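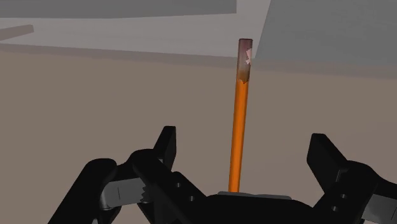
According to Asuka Fukuda, a simulated grasp is worth very little until someone has tried to make it fail. She said so at the first February meeting of the manipulation club at Quansah, and the remark has been on the whiteboard ever since, in handwriting that is not hers.

The club meets on Tuesdays in a room with ten workstations and works almost entirely in simulation. Its project for the year is the Codach student challenge, in which a simulated two-finger gripper has to pick up thin upright objects, carry them a short distance and put them down without tipping them. The standard object is a plain cylinder, in this case an orange rod. Teams submit a controller, the organizers run it on scenes the students have never seen, and the score is the share of trials in which the rod is standing at the end.

A thin cylinder is a harder target than a box. Two flat fingers touch it along narrow lines, so a small error in alignment produces a turning force, and the rod swings in the grip. If one finger arrives early, the rod is pushed before it is held. Most first attempts fail in the second way. The simulator records both contacts with time stamps, and the gap between them is the first number the students learn to read.

Mawuli Gbeho, a junior, wrote the club's closing routine. His original version moved both fingers at a fixed speed and stopped when the measured force passed a limit. It worked well when the rod stood midway between the fingers and badly everywhere else. The current version stops at the first contact, shifts the wrist toward the free side, and then closes again at a lower speed. The change added 40 lines of code and took three weeks, most of it spent on the wrist.

"The fingers were fine by the second day," Gbeho said. "The wrist kept correcting for its own correction. You could watch it hunt back and forth until the trial timed out."

Naa Addo handles the scene files. Each training scene varies the lean of the rod, the friction at the fingertips, the lighting and the surface texture of the rod. Her set contains 2000 scenes, split so that a block of textures is held back for testing. Texture matters to this team in particular because its controller finds the rod from a rendered camera view. A color threshold tuned to clean orange will report a rod that is too short when part of the surface is some other color, and the grasp height is computed from the reported length.

The club lost most of a month to that problem. Addo replaced the threshold with an edge fit, which looks for two long parallel sides and ignores what lies between them. It runs slower. It also fails when a finger covers one side of the rod, so the estimate is now taken once, with the gripper open, and held for the rest of the trial.

The other standing argument concerns the physics step. A shorter step gives cleaner contacts and longer runs. Augustina Appiah, who coaches the club and teaches statics in the same building, wanted the short step for everything. The students wanted to finish before the building closed. They settled on a coarse step for the approach and a fine one from the moment either finger comes near the rod. Switching between the two produced a small jump in velocity, which Akua Appiah (no relation to the coach) traced to a damping value applied twice.

She found it by plotting 100 failed trials on one sheet and noticing that the rods all started to move at the same instant, before any contact had been logged.

The qualifying run was submitted on 13 June 2023. Over 1061 scored trials, the controller left the rod standing in a little more than four out of five, enough to advance to the Codach final. The largest group of failures came at release. The fingers open, one of them drags slightly, and the rod follows it.

Gbeho is working on a release that reverses the closing routine, wrist shift included. Fukuda has asked for a version in which the friction differs between the two fingers, and Addo is generating those scenes now. The first batch is due to run next week on the coarse step, with the fine step to follow if the machines are free.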